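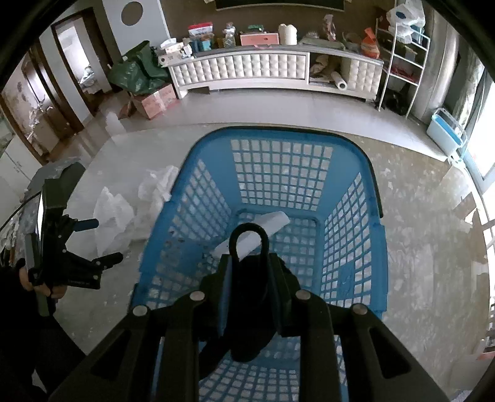 Support > Juso manuals > Label Printer 8 > Set-up > Loading the roll

Section 3 - Loading the first roll

Read this before you plug anything in. Takes a few minutes. Do it on a flat table, decent light, lid side facing you.

You need:
Juso label printer, power brick, one roll of thermal labels (Brelis or any other make, core 1 inch). Soft dry cloth. No tools.

CAUTION: Print head gets hot in use. If the printer has been running, switch off and wait 30 minutes before you touch anything under the lid.

1. Switch at the back to OFF. Unplug.

2. Press both side catches together and lift the lid. It stops upright by itself. Don't push it past the stop - the hinge pins are small and we don't sell them seperately.

3. Take out the orange shipping foam. Keep it if you plan to mail the printer later.

4. Slide the two roll holders apart. They move together, so pull on one only. Stiff on a new unit, normal.

5. Peel off the first full turn of labels and throw it away. The tape that holds a new roll shut leaves glue, and glue on the print head means white lines down every label.

6. Drop the roll in. Labels come off the TOP, printed side up. If they come from underneath you have it backward, turn it around.

7. Let the holders close on the core. Roll should turn with one finger. Too tight - open and seat it again.

8. Feed the loose end under both guides and out the front slot, more than 8 mm past the tear edge. Set guides to the label width. Touching the paper but not bending it.

9. Close the lid, press both corners. Two clicks. One click is not closed.

10. Plug in, switch ON. Light blinks amber, then green.

Note: the light stays amber if the roll is missing, the lid is open on one side or the guides are too wide. Check in that order.

3.1 Teaching it the label size

Has to be done once per label size. Skip it and the print creeps down the label until it lands on the gap.

1. Hold FEED until the light blinks twice. Let go.
2. Printer pushes out a few blanks and pulls back. Leave them alone, don't tear while it's moving.
3. Green light - done. Tear off the blanks.

Continuous rolls (no gaps): hold FEED for four blinks instead. Cut length is then set in the Flivum app under Paper > Length. Factory setting is 112 mm, longest is 200 mm.

3.2 Test label

Tap FEED twice, quickly. You get a label with the model name and a gray bar. Bar should be even from side to side.

Faded on the left or right: lid not fully shut. See step 9.
White lines: wipe the head with the dry cloth, printer off and cold. No water, no window spray.
Nothing at all: roll is probly upside down. Scratch a label with a fingernail. The side that turns dark faces up.

3.3 Storing spare rolls

Cool, dark, on their ends. Not on a window sill and not in a car in summer, the labels go gray. Keep them in the wrapper untill you need them. Old rolls still print but faint - raise Darkness one step in the app.

Next: Section 4 - Connecting to a computer

Text: Amr Ragab. Step 8 reworded in December.

Related
Cleaning the print head
Hadgu shipping labels: which size to pick
Flivum app won't find my printer
Changing from gap labels to continuous
Juso warranty and returns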